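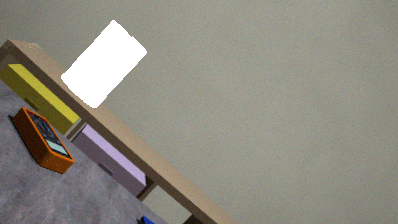 Monday, March 21, 2022

The second quote came back from Charpentier last week, so the budget sheet for the bench cell is open again. I put the first version together in November and most of the lines in it were wrong, usually on the low side.

The plan has not changed much. One small arm, one fixed camera, one bench, and a simulation license so I can work on the tasks before any hardware is bolted down. The tasks are small-object ones: pick up a die, put a hand tool in a drawer, close the drawer. Payload is a non-issue. Reach and gripper opening are what decide the purchase.

Where the lines stand now:

- **Arm.** Charpentier and Rorner are both still in. Rorner is cheaper on the arm alone, but the controller is a separate line and the cable set is another.
- **Gripper.** Flillia, parallel jaw, 70 mm opening. The 52 mm version costs less and would handle dice, but I don't want to find out later that it won't go around a meter body.
- **Simulation.** Multard, one seat, annual. Already paid.
- **Bench and mounting plate.** Used. The bench I am looking at dates from 1985 and weighs more than the arm will ever notice.
- **Spares.** Fingertip pads, one cable, one fuse kit.

The simulation seat was the line I argued with myself over. It is a recurring cost, and a year of it would buy a decent used camera. What settled it was drawer clearance. I can move a drawer unit along the bench in software and check whether the arm reaches the handle – doing that with a drill and a real plate gets old after the second set of holes.
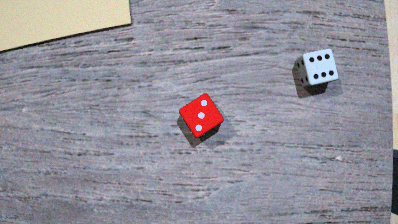 Should the simulation seat come out of the same budget as the hardware?

Keep it on a separate line, as an operating cost. It renews every year and the arm doesn't, and mixing the two makes the first year look worse than it is.

Shipping is the other thing I had wrong. I had it as a flat number. Rorner quotes by crate, and the controller goes in its own crate. I now carry 30 percent on top of the hardware subtotal for freight, mounting parts and whatever gets left off the quote.

Still open: the lead time on the Flillia gripper, and whether the Charpentier price includes the teach pendant. The quote lists it with no amount beside it. I have asked.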